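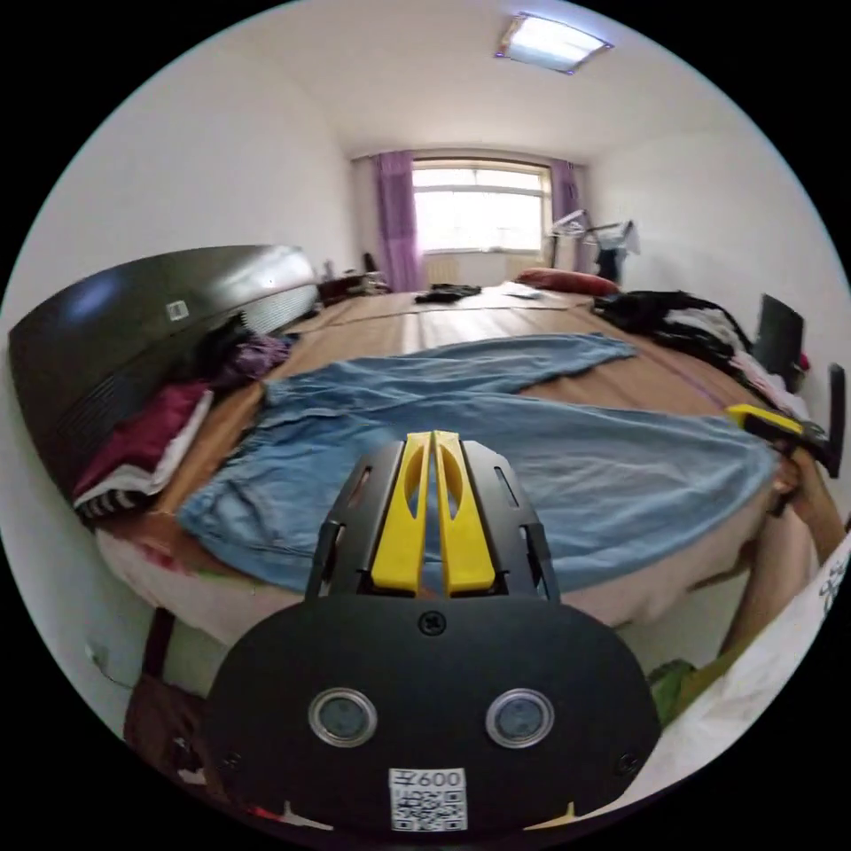

Sleep scores: what are we buying?
Speaker notes, December 2023

Opening. Don't thank everybody twice. Ask for a show of hands: who checked a number this morning before deciding how they felt? Wait for it. Then ask who felt fine until they saw the number. Leave the hands up a second longer than is comfortable.

SLIDE 2 — The claim
Read the line from the Rarnance box out loud, slowly: "Know how well you really slept." Stress "really." My question for the next stretch is who gets to decide that, you or the wristband. I have worn one since September and I still can't tell you what a 74 is. Is it 74 percent of something? Of what? I wrote to the company and got a link to the page I had quoted in my question.

SLIDE 3 — What the band measures
Movement and pulse. Say it plainly. Everything else on the screen is a guess built on those two, including the pretty purple bar for deep sleep. Sleep labs put sensors on the scalp and have a trained person go through the recording. A band has your wrist. It may do a decent job on when you went to bed and when you got up. It has a harder time with lying still and awake, and that is exactly the trouble most people in this room came to hear about.

If someone says theirs is accurate, ask how they checked. (Be nice. Last time I was not nice.)

SLIDE 4 — The Jornness survey
Their ad says users "sleep better within weeks." I asked for the numbers. They mailed 500 customers, and the report says 489 answered. I have run surveys. I have never seen a return like that without a prize or a typo. Nusrat Mridha went through the appendix with me and found that anyone who had stopped wearing the band had been left off the mailing list to begin with. So we have happy customers saying they are happy. No comparison group, no sleep records, one question on a five-point scale.

Pause here for water.

SLIDE 5 — The mattress people
Same trick, bigger object. Biswas sells a topper for 200 dollars and the brochure says "clinically inspired." Ask the room what that means. Take two answers. I don't have a better one.

A new mattress can feel great, and if yours has a crater in it, replace it. But you also washed the sheets, flipped the pillows and went to bed early to try it out. Which of those did the work? The brochure gives all the credit to the foam.

SLIDE 6 — Worrying about the score
Rory Cowie's story, he said I could use it. Slept fine for years, got a band as a gift, started waking up before dawn to see how the night was going. Took it off, kept it in a drawer, slept. One man, so it proves nothing, and I should say so before somebody in the back does. Still, it's a fair reason to try a week without.

SLIDE 7 — What I'd put money on
Same wake-up time every day, weekends too. Less coffee after lunch. Darker room, cooler room. If you snore and gasp, or nod off at the wheel, see a doctor and skip the gadget aisle. Dull advice, and the parts that cost nothing don't get ads.
Don't oversell this either. Some people do all of it and still sleep badly — there is proper treatment for long-term insomnia, and the handout lists where to ask.

SLIDE 8 — Questions
Likely ones: melatonin (dose and timing, send them to Nazma Cassim, she's a pharmacist and I'm not), naps, the Gilau lamp. On the lamp: I have seen the demo and no data. If they send data I'll read it.
Have the handouts by the door. Stop on time even if the lamp guy is still talking.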